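I spent the weekend swapping controllers in the Clillero sim, mostly to see whether the Vasent one tracks the arms better than Ondell's default.

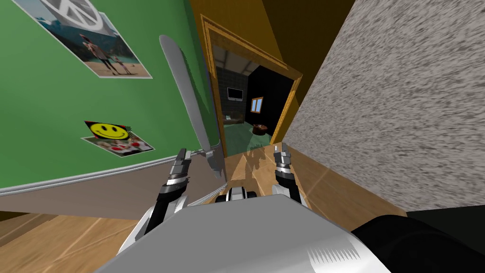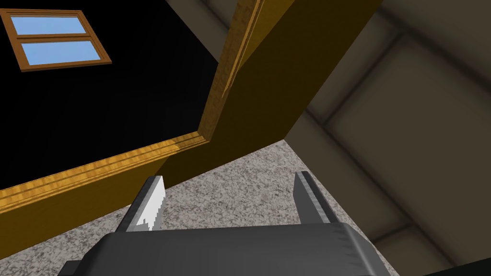
The Vasent controller finished 100 of 113 runs, three more than the default, and lag at the elbow was lower. I can't say as much for the view from the gripper - with only the two fingers and nothing between them, depth is hard to judge, and the contact pad renders as stair-steps. I'll raise the texture resolution before the next batch. Settling time is still 15 ticks.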